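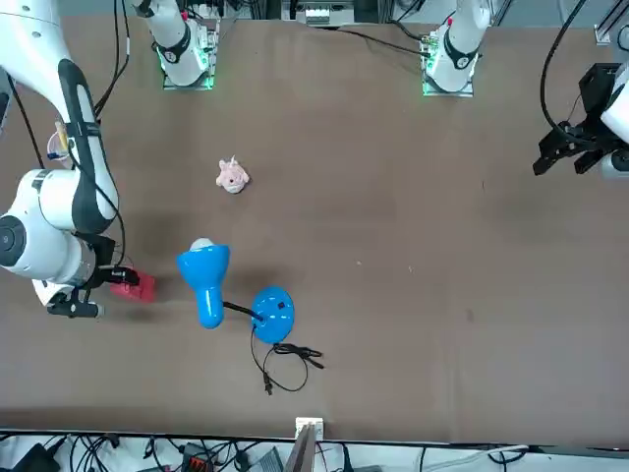
Stonditz publishes house rules for two-armed robot benches

May 11, 2023 – Stonditz, the test workshop for small-scale automation, has today published the rules it uses on its own two-armed robot benches. They run to three pages. The previous edition ran to 40 and was widely admired by those who had not read it.

The Stonditz Bench Code sets out 38 rules for people who work beside robot arms that pick up, move and put down household objects. It covers who may start an arm, who may stop one (anybody) and what has to be written down afterwards.

The draft went out in April to users at Skilex and Grillisix, who sent back 133 comments. A good many concerned the word "tidy", which has been removed. The Code now says what must be clear and by how much.

Among the main points:

Cables. Arm cables must be checked through the full reach of the arm before each session. Cables under the bench must be labelled at both ends. "The grey one" is no longer a label.

Objects with plugs. Lamps and other mains items used as test objects stay unplugged throughout, and the plug must be kept on the tabletop where the operator can see it. An item that ends up on its side is left there until both arms have stopped.

Soft toys. These are allowed. They count as test objects, go on the object list and may not be adopted by the operator halfway through a session.

Grippers. A gripper holding an object is treated as a moving gripper, however long it has been holding it. Hands stay off the table until the stop has been pressed and the operator has said so aloud.

Indicator lights. A green light is not permission. Permission comes from the person named on the session sheet.

The Code is a set of working rules and does not replace a risk assessment or any legal duty. Stonditz has had to add this sentence to every page – all three of them.

Machala, which runs training for bench operators, will use the Code in its introductory course. Existing users have until their next bench inspection to switch over.

The Bench Code is free to copy and adapt. Printed copies can be had from the Stonditz front desk, as can the old edition, which is the right height for a monitor.

ENDS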